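Plodau: two-arm planning and control for paper folding and other fiddly jobs

Hello, and thank you for taking a look at Plodau. It's the software we use to get two small robot arms working on the same object without knocking into each other, and it has grown over a good long while from a handful of scripts into something we think other people might get some use out of. This README covers what's in the package, how to start it up, and a few things we'd have liked to know earlier ourselves.

What's in it

There are two main parts. The planner, which Myroslav Lysenko wrote (and rewrote in July, bless him), takes a goal for each gripper and works out a pair of paths that keep the arms clear of one another. The controller then plays those paths back at 30 steps a second, and it will slow both arms down together if either one starts to lag. We call the small message layer between them Virkow, and you'll see that name all over the config files.

Paper is a lovely thing to test with, as it's cheap and light and it shows every mistake you make. A path that looks perfectly smooth on screen can still put a crease across a wing, and most of our default speed limits come from staring at crumpled aeroplanes and wondering which joint was to blame.

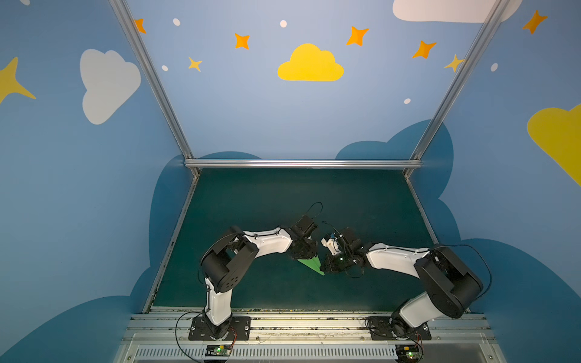
The setting that matters most when the grippers are working close together is min_gap in planner.yaml. Please start with a generous value and bring it down slowly – the planner trusts your calibration completely, and if the two bases are even slightly out it will happily plan a path that touches.

Getting started

Run the calibrate script first, one arm at a time, and then the check script with both arms powered. If the check passes, start Virkow, then the controller, and the planner last of all. Starting them in another order does no harm, but the planner will sit there waiting and look as if it has crashed.

Recorded runs

The package comes with 3,000 recorded runs, each holding joint positions, gripper commands and the planned path. Ehsan Khokhar put together the replay tool, and he's always glad to hear how people get on with it.

Known problems

Replanning in the middle of a movement can make the wrist joints jerk a little. Long recordings also take ages to load – we're working on it.

Last updated Friday, October 1, 2021.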